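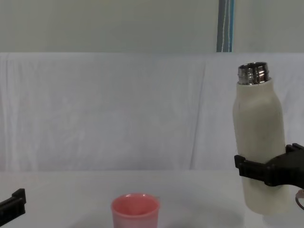 Call for Participants: The Oltden Drinking Water Diary

We are looking for households in Dinholm and Evendale to keep a diary of what they drink at home, at work and on the road. The diary runs for 19 days. No experience is needed and there is nothing to buy.

The Oltden Drinking Water Diary is run by Lâm, a small research office that studies how people use everyday services. The first round took place last year in Dinholm only. This round adds Evendale, which gets its water from wells and has harder water than Dinholm does. We have room for 308 households in all.

What we want to find out

Water companies know how much water goes into a house. They don't know how much of it gets drunk, who drinks it, or what people do to it first. Some people filter it. Some let it sit in the refrigerator overnight. Some won't touch it at home but drink it all day at work. In the first round, households made 1,475 diary entries, and a large share of them were about water that had been carried from one place to another before anybody drank it. We hadn't planned for that, and the form had no good place to write it down. The new form does.

We are interested in:

Where you fill a glass, cup or bottle
How long the water sits before you drink it
Whether you filter, boil or chill it
What you think of the taste that day, in your own words
What you drink instead when you don't drink water
How much gets poured out

We are not testing your plumbing and we are not checking up on your health. If you drink nothing but coffee and orange soda for the whole 19 days, that is a useful diary.

Who can take part

You can sign up if all of these are true:

You live in Dinholm or Evendale and expect to be there for most of the diary period
At least one adult in the household is willing to be the main diary keeper
Everyone over 12 in the household has agreed to be included, or you are willing to keep a diary for yourself alone
You can read and write in English, Vietnamese or Spanish

Renters and owners are both welcome. So are people living alone, people with roommates, and families with small children. We had very few renters in the first round and would like more. We would also like to hear from people who work nights. Their entries tend to look different from everyone else's, and last time we had only two of them.

You can't take part if someone in your household works for the water company in either town. Please don't sign up if you are on a doctor's orders to limit or increase fluids. Your numbers would be set by those orders and we would have to leave them out.

What you will do

1. Come to one intro meeting, or have us call you. The meeting takes an hour. We go over the form, hand out the packets, and fill in a practice page together.

2. Keep the diary. Most people spend a few minutes on it at the end of the day. You can use the paper form or the web form, and you can switch between them. Write down each drink, where it came from, and the time to the nearest half hour. Milliliters or ounces are both fine. So is "one tall glass," if it's the same glass each time and you measure it once at the start.

3. Answer five short questions at the end of each week. These cover things that don't happen every day, such as changing a filter, buying bottled water or having guests.

4. Send it in. The packet has a prepaid envelope. Web diaries close by themselves at midnight on the last day.

5. Have a phone interview, if we ask you to and you want to. We will ask a small group from each town. It is separate from the diary and you can turn it down.

What you get

Each household that sends in a full diary receives a $60 grocery card. A diary counts as full if no more than three days are missing. If more than three days are missing, we still want it, and the card is $30. People who do the phone interview get another $25.

The packet includes the form, a measuring cup, two pencils, a card of hardness test strips and a page on how to use them. You keep everything except the form.

We will mail every household a plain summary of the results when the round is done. The summary will show town totals. It will not show any one household.
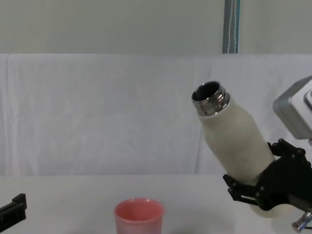

Tâm Trình
Diary Coordinator, Lâm

I run the day-to-day side of the diary. I answer the phone, mail the packets and read the entries as they come in, so if you sign up you will mostly be dealing with me.

A few points that came up last time, so you know what to expect.

Refills. If you drink from a bottle that you top up through the day, write down each time you fill it and what was left in it at the end. You don't need to track every sip. Measure the bottle once with water up to the level you normally fill it to. The number printed on the bottom is often the amount it holds up to the brim, and few people fill it that high.

Sharing. If two people drink from the same pitcher, put down who filled it and your best guess at who drank what. A guess is fine. Mark it with a G.

Tea and coffee. These go in the diary with the water they were made from. If you made a pot and drank half, write half.

Ice. Count it if you made it from tap water. Skip it if it came in a drink you bought. We went back and forth on this one and may change it in a later round.

Pets and plants. Leave them out. There is a notes box for anyone who feels strongly that the dog should be in there.

Bad days. If you forget an entire day, leave the page blank and go on to the next. Please don't fill it in from memory a week later. Blank pages are easy for us to deal with. Made-up pages are not, and they can usually be spotted.

Taste. People worry about this box more than any other. You don't have to sound like an expert. "Flat," "fine," "like the hose" and "better than yesterday" have all been used. If you noticed nothing, write a dash.

Dates and meetings

The diary starts in July, and everyone begins on the same morning. Your packet will have the start day printed on the first page. Intro meetings are held in both towns in the weeks before. Each town has one at 10 a.m. and one at 6:30 p.m. You pick the one that suits you when you sign up. Children can come along. Both meeting rooms are on the ground floor and have step-free entry.

If you will be away for part of the diary, take the form with you and keep going. Mark those days as "away" and write the name of the town. If you will be away for more than five days, please wait for the next round.

Your information

We ask for your name, mailing address, phone number, the number of people in the household and their ages. Your diary gets a code number, and the list that ties codes to names is kept in a separate locked file. Only the coordinator and one other member of the office can open it. We destroy the list once the grocery cards have been mailed and the interviews are finished.

We may quote what you write in the taste and notes boxes. A quote will carry the name of the town and nothing else. If you would prefer not to be quoted, there is a box for that on the consent page.

You can stop at any time. You don't need to tell us why. If you want the pages you have already sent to be taken out, let us know before the list is destroyed and we will remove them.

The water company in each town has been told that the diary is taking place. They did not choose the questions, and they will get the same summary you do. 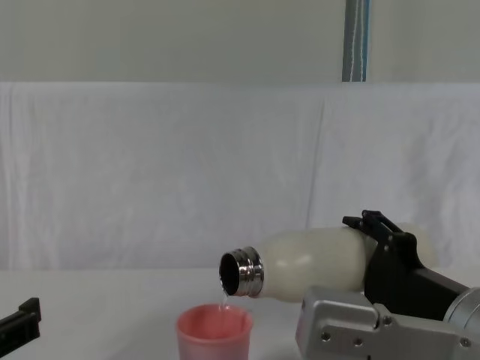 Do I have to change what I drink during the diary?

Please drink what you normally would. If you notice that keeping the diary makes you drink more water than usual, put that in the notes box. It happens to a lot of people in the first few days.

How many people in my household need to write things down?

One person can do all the writing. Other adults can keep their own pages if they like, and extra pages are in the packet. For children under 12, the main diary keeper fills in what they can.

I took part in the first round. Can I do it again?

You can, and the form will take less getting used to. Let us know when you sign up so we can give you the same code number.

What happens if more people sign up than you have room for?

Places go in the order that forms arrive, until each town is full. After that we keep a waiting list and call people as spots open. A few households always drop out before the start.

Will you tell me if my water is unsafe?

The strips in the packet measure hardness only. Hardness affects taste and leaves scale in the kettle. For anything else, call your water company and ask for a test.

How to sign up

Fill in the sign-up form on this site, or pick up a paper one at the front desk of the library in Dinholm or Evendale. Paper forms can be left at the desk in the tray marked Oltden. You will get a call from us to confirm your place and your meeting time. If you have a question before signing up, leave your number on the contact page and Tâm Trình will call you back. The best times to reach the office are 9 a.m. to noon.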